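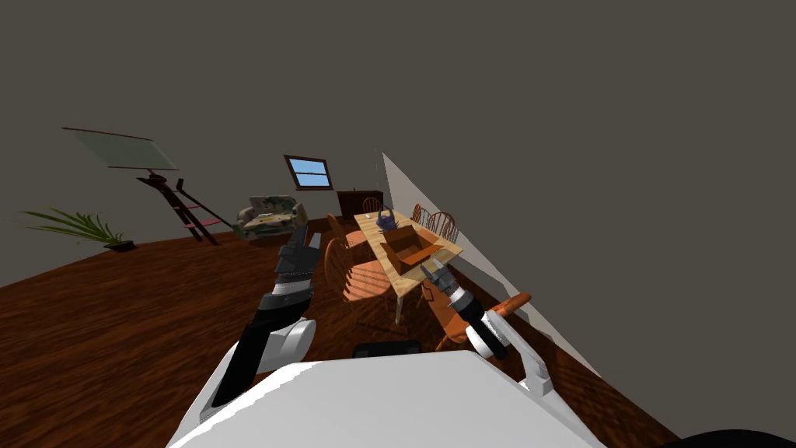 Our moving company is getting a two-armed packing robot. What happens to the packers?

Last updated March 12, 2021
2 min read

boxes_and_tape

I pack kitchens and dining rooms for a moving company in Naswood, and we just heard we're getting a Sollier robot in June. Two arms, grippers, rolls in and packs the small stuff. Before it comes, each of us gets time in a simulator, driving the arms around a made-up house. I had my first turn yesterday and I loved it, which I did not expect! But a couple of people on my crew are worried about their hours, and I'd like to hear from anyone whose shop has already been through this. What does your day look like now? Did anyone lose work? And is the simulator worth taking seriously, or is it basically a video game?

wusholm_nightshift

We've had ours at the Wusholm depot for almost 70 weeks and I'd never go back. Nobody on my crew was let go, but the jobs did shift. I used to wrap cups and bowls all day long. Now one of us runs the arms, one checks the boxes and labels, and the rest handle furniture and anything odd-shaped, which is still all people. The work is easier on my wrists and harder on my head, if that makes sense. You're watching and deciding a lot more, so ask for real breaks from the screen.

As for the simulator, take it seriously! We logged 938 practice runs as a crew before the real one touched a customer's dishes, and the dining room was where I learned the most. You think the hard part is the grip. For me it was the approach — coming in past the chairs without bumping one, and keeping track of the arm I wasn't thinking about.
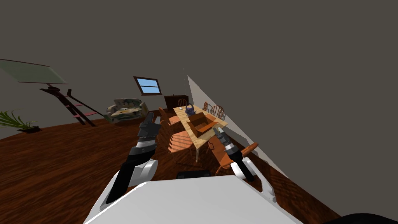
Dining room in the simulator, with the open box on the table and the teapot behind it.

Teapots are great practice, by the way. There's a handle, a spout and a lid on most real ones, and you have to plan which way it's going into the box before you pick it up. Try it from more than one side of the table. My view felt crooked for the first few sessions and I kept reaching too far, so go slow until your eyes catch up.

One thing to bring up with your manager now: who gets paid the operator rate? Ours went only to the first people trained, and there was a lot of grumbling until they opened it to everybody who finished 84 hours. We rotate now and it's a much happier place.

colombo_dave

Depends on the company. Mine did cut the Saturday shift, so your coworkers aren't silly to worry. Get the hours thing in writing.

boxes_and_tape

Thank you both! I'm taking the pay question and the hours question to our meeting next week. And I'm signing up for more dining room time, because I've got plenty to learn about those chairs.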